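Selach Garment Handling Project
Progress report to Hirvonen, August 2024
Prepared by Feven Negash, maintenance lead, Drarkemlow workshop

1. Status

The hand-held gripper station is back in service. Collection had been stopped after both grippers began closing unevenly on thin knits. The fault was traced to play in the finger linkage and has been dealt with under the existing maintenance budget line. The remaining item is grip pads, covered in section 3.

2. Linkage and bushings

Rachid Helmy stripped both grippers to the bare linkage. The pivots had been running plastic on steel pin since the first build, and several holes had gone oval. The worn links were reprinted with a larger bore and fitted with brass bushings, pressed in cold and reamed to size. Pins were replaced at the same time. Total parts cost was $3053, including one full spare set of links held at Drarkemlow.

The finger screws were reset with a low-strength thread locker. They are to be checked at the start of each shift and the bushings wiped with a dry cloth. No oil is to be used, as it marks the fabric.

3. Grip pads

The pads were left as they were so that the effect of the linkage work could be judged separately. Mahlet Fikre inspected them on the sock task with the fingers open.

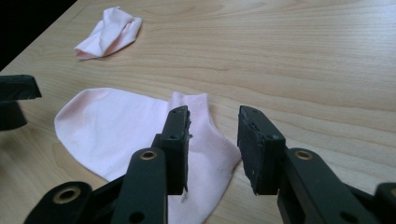 Gripper fingers open over the larger sock. Brass bushings in the linkage; rough edges on the grip pads.

The pad body is still bonded to the finger and the grip face is usable. The edges are the concern. A ragged edge can catch a loop of knit and hold it after the fingers open, which the operator then has to shake free. Flonetti has quoted for moulded pads with a radiused edge at a lead time of four weeks. We ask Hirvonen to approve the order. Until the pads arrive, loose rubber is to be trimmed with a blade and the trim recorded in the station log.

4. Markers and cabling

Each gripper was refitted with its triangular marker plate and the offset between plate and fingertips was measured again. The old offset file has been withdrawn. Dela Wumbei ran both grippers over the table at working height, one in each hand, to confirm that the cables had enough slack and that neither plate worked loose on its mount.
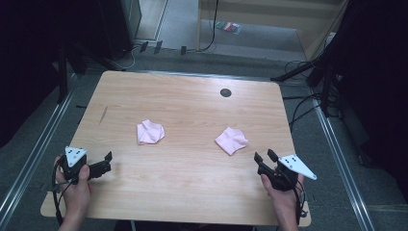 Cable strain at the back of the grippers is still the most likely cause of the next stoppage. The connectors were replaced last November and have now passed 2050 logged cycles. We propose to add a clamp at the rear of each body and to change the connectors at a fixed interval of 18 weeks.

5. Next period

Fit the rear clamps. Fit the Flonetti pads if approved, then repeat the offset measurement. Bethel Tefera will rewrite the shift checklist to cover the bushings and finger screws, and will send a copy to Hirvonen with the next report.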